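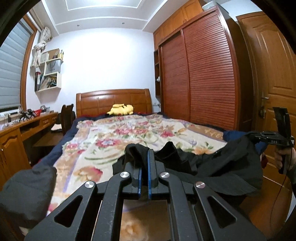

Worn Once: What Students Do With Clothes Between Wearing and Washing

Textiles and Household Studies, final project report
Utham, May 2025

1. Background

Most advice on washing clothes starts at the machine. It covers temperature, load size and how much detergent to use. Our group wanted to look at the step before that. A shirt or sweater comes off at the end of the day, and somebody decides if it goes in the wash or gets worn again. The decision takes a few seconds and is made many times a week, and it has a large effect on how much laundry a household does.

We picked the topic after a class unit on water and energy use at home. All of us had clothes that were not clean enough to go back in the closet and not dirty enough to wash. We had no good word for these clothes, so in this report we call them in-between clothes.

2. Questions

We wanted to know which garments are worn more than once before washing, where they are kept in the meantime, and what makes a person finally wash them. We also wanted to see if the cost of laundry changes the answer.

3. Method

We handed out a paper form in two student residences, Carnegie House and Skollthorpe Court. The form had a one-week diary on the front and a page of questions on the back. We gave out 240 forms in February, which was a cold month, and this affects the results. People wore more layers than they would in the fall or spring.

The residences were chosen for their laundry rooms. At Carnegie House the machines are included in the rent. At Skollthorpe Court each load is paid for with a prepaid card. The machines in both buildings are the same Stovix front loaders, so we did not have to allow for different drum sizes.

On the diary side, people wrote down each garment they took off, its color and main fiber if the label was still readable, and what they did with it next. Socks and underwear were left out. After removing entries we could not read, we had 761 garments to work with.

4. Where the clothes go

The chair was the most common answer, as we expected. The bed came second. People described a pattern where clothes are left on the bed during the day and moved to the chair or the floor at night, then back again in the morning. Several wrote that they no longer noticed doing it.

Hooks on the back of the door were used much less, even though every room in both buildings has them. In the comments people said the hooks were already full of coats and towels. A few hung jeans there by the belt loop. 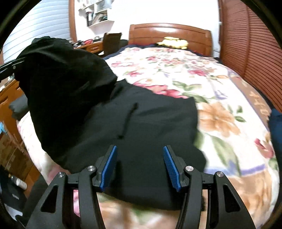
Color made a difference too. Black and dark blue clothes were worn more times between washes than white or pale ones, and this was true for both cotton and synthetic fabrics. The usual reason given was that marks do not show. A smaller group said they were trying to keep black clothes from fading. That fits what we learned in the dye unit, where repeated washing and rubbing wore down the surface of dark cotton and made it look gray along the seams first.

The downside is lint. Dark knits left on bedding or a carpet pick up fluff, and some people ended up washing a garment only to get the fluff off. A brush or a piece of tape would do the same job.

5. Why people wash

Smell was the main reason in both buildings, followed by visible stains. After that came a reason we had not put on the form - the garment had been lying around for so long that its owner could not remember if it was clean. These went into the wash to be safe. We think this is the easiest kind of extra laundry to cut down.

6. Free and paid machines

People at Skollthorpe Court wore their sweaters and pants more times before washing and ran fuller loads. T-shirts were treated the same in both places. Paying per load seems to change habits for outer layers and not for anything worn next to the skin.

We would be careful with this result. More athletes live at Carnegie House, and sports clothes need washing after one use.

7. Problems with the study

One week is too short for jeans, which many people wash less often than that. Keeping a diary also changes behavior, and two people told us they tidied up because they had to write everything down. Fiber labels were missing on a lot of older clothes, so the fiber results are weaker than the color results.

8. Suggestions

Residences could add a second rail or a row of low hooks, kept apart from the coat hooks. Airing a sweater overnight on a hanger near an open window is enough in many cases. For anyone repeating the project, we suggest a three-week diary and a separate line for sports clothes. The form should also ask how many hangers each person owns, which we only thought of after the forms had come back.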